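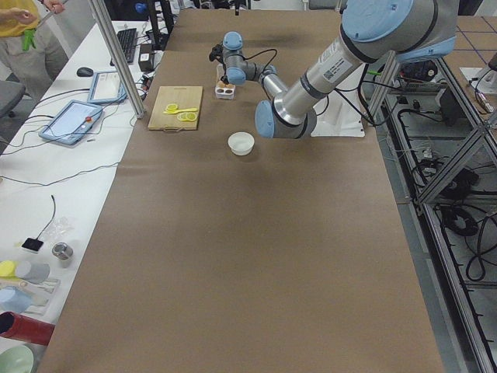
Lemon slices, and what a robot taught me about them

I've been helping Wubit Woldegiorgis with her kitchen-handling study at Sarnis since March, and I've come home with more tips than I ever got from a cookery book! Her method is simple enough. The arm repeats the same small job with sliced lemon on a chopping board, 100 tries one way and 100 another, and only one thing on the table gets changed between the two lots.

Put brown paper under everything. We started on a bare worktop and the board crept a little with every nudge. On paper it stays where you put it (I now do the same at home when I'm slicing anything juicy), and you just bin the lot afterwards.
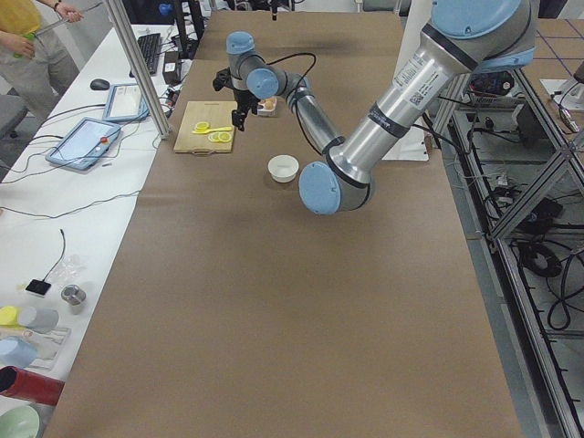

Leave gaps, too. Slices that overlap are a pain to lift singly - the arm missed roughly 2 in ten of those, far more than it did with a slice lying by itself, and my own fingers aren't much better. Keep your bowl close to the board as well. Wubit moved hers nearer for the second 100 and the drips on the paper nearly vanished.

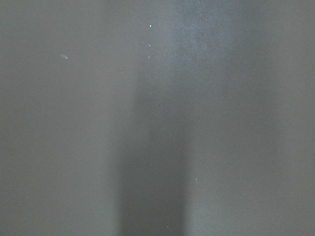
Cleaning is my own department, and I'm fussy. A quick wipe with a damp cloth, then a dry one, in straight lines and never in circles. Plain matt grey is a devil for showing bits: one pale fleck like a scrap of lint, a few tiny white specks, and you can't look at anything else. Get down low with a lamp to one side before you call it done. I use an old cotton pillowcase cut into squares - kitchen roll sheds.

Wubit's write-up covers all 200 tries, if you like tables. Next month it's tomatoes, so I'm off to sharpen the knives.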